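Cirard-Bolsas: anotaciones de bolsas de plástico en interiores
Ficha de datos y notas de uso
Última revisión: 14 de octubre de 2021
Mantenimiento: Zawadi Rotich (anotación), Aisling Scanlon (esquema y publicación)

Resumen

Cirard-Bolsas reúne 1654 imágenes anotadas de bolsas de plástico ligero en espacios interiores: colgadas de una pared, puestas en una papelera o apoyadas en el suelo. El conjunto se preparó para estudiar cómo se etiqueta un objeto cuya forma depende de lo que lo sujeta. Una bolsa colgada, la misma bolsa arrugada y una bolsa con contenido comparten categoría, pero apenas comparten contorno, y los esquemas habituales las tratan como un único tipo de objeto rígido.

Las imágenes se agrupan en 131 series. Cada serie corresponde a un solo lugar y a una sola disposición de los objetos principales; dentro de ella cambian el punto de vista y la distancia. La división en entrenamiento y prueba se hace por serie completa, nunca por imagen suelta.

Contenido del paquete

imagenes/ – una carpeta por serie
anotaciones/ – un archivo JSON por serie
esquema.json – definición de clases y atributos
divisiones/ – listas de series para entrenamiento y prueba
CAMBIOS.txt – historial de versiones

Clases

El esquema define 5 clases: bolsa, recipiente, fijación, superficie de apoyo y resto. La clase «fijación» cubre ganchos, lazos, nudos y cintas adhesivas. La clase «resto» se reserva para objetos pequeños sin identificar que aparecen sobre el suelo; se marcan con un contorno y no llevan nombre.

Bolsas colgadas

La bolsa se anota con un polígono que incluye las asas, aunque estén recogidas o anudadas. Si el plástico deja ver la pared, el polígono no se recorta: la transparencia se registra aparte, en el atributo «translucida» (si, no, dudoso). El valor se asigna imagen por imagen, ya que la luz y el ángulo hacen que una misma bolsa parezca opaca en una toma y translúcida en otra. 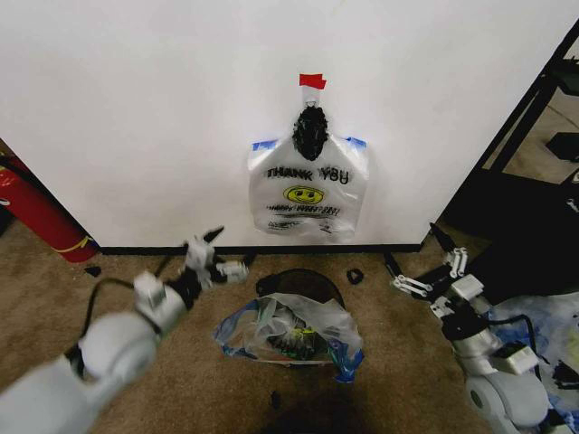 El texto impreso se transcribe en mayúsculas solo cuando se lee completo. Si una letra queda tapada y la palabra se reconoce sin ambigüedad, se transcribe igualmente y se activa «texto_parcial». Las líneas pequeñas que no se leen con seguridad se dejan como cadena vacía. No se debe completar un texto a partir de otra imagen de la misma serie, por evidente que resulte. Los dibujos (caras, flechas, símbolos de reciclaje) se indican con «grafico: si», sin más detalle.

Fijaciones

Cada trozo de cinta es una instancia independiente, con dos atributos: color y función. La función admite tres valores:

sujeta – la cinta toca la bolsa y la mantiene contra la superficie
señala – la cinta está cerca del punto de cuelgue y no toca la bolsa
indeterminada – cualquier otro caso

En la versión anterior, publicada en agosto, las cintas de señal y las de sujeción compartían una sola etiqueta. La separación obligó a revisar todas las series de pared y explica la diferencia en el recuento de fijaciones entre versiones. Los modelos entrenados con la versión de agosto no son comparables con los actuales en esta clase.
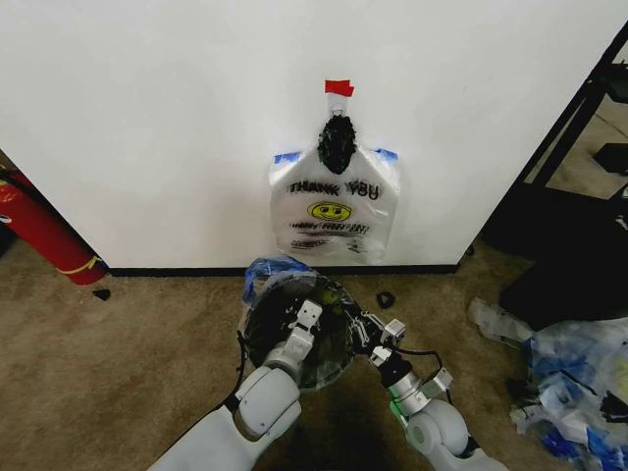

Fig. 2. Bolsa en pared: cinta roja sobre el gancho y cinta azul de pintor en las dos esquinas superiores.

Cuando el punto de cuelgue queda oculto por las asas recogidas, se anota el bulto completo como parte de la bolsa y el gancho solo en su parte visible. No se estima la geometría oculta.

Recipientes y bolsas de papelera

Una bolsa que cubre un recipiente, sobresale de él o cuelga de su borde se anota como instancia propia, con la relación «en_recipiente». El polígono del recipiente se cierra por detrás de la bolsa solo si se ven los dos lados del borde; en caso contrario se limita a lo visible. El contenido que se distingue a través del plástico no se segmenta. Se anota el atributo «contenido_visible» y, como campo opcional, los colores dominantes.

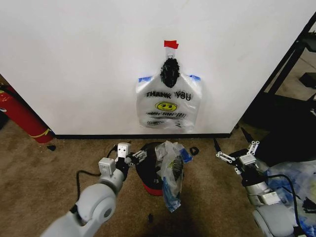
El color del recipiente se toma de la imagen anotada y admite dos valores como máximo. Es frecuente que la base o el borde tengan un color que solo se aprecia desde ciertos ángulos, por lo que dentro de una misma serie pueden figurar valores distintos. No es un error de anotación y no debe unificarse.

Entorno

El suelo y la pared se anotan como superficie de apoyo, con material en texto libre (moqueta, baldosa, otro). El rodapié queda incluido en la pared. Extintores, estanterías y demás objetos del fondo no se anotan, salvo que toquen una bolsa.

Control de calidad

Dos personas anotaron cada serie por separado y Zawadi Rotich resolvió los desacuerdos. La mayor parte se concentró en el límite inferior de las bolsas colgadas, donde las arrugas se confunden con su propia sombra, y en la clase «resto». Casi 5 de cada cien fijaciones conservan el valor «indeterminada» tras la revisión.

Limitaciones conocidas

Predominan las bolsas blancas o de tonos claros sobre pared blanca. Las bolsas de papel y las de tela quedan fuera del conjunto. Los textos impresos están sobre todo en inglés.

Herramientas

Anotación: Mushi. Conversión a máscaras: guion convertir.py, incluido en la raíz del paquete. Las máscaras heredan el nombre de la imagen y el número de instancia.

Contacto

Las correcciones se envían a Aisling Scanlon, Grimmont, indicando serie, imagen e instancia.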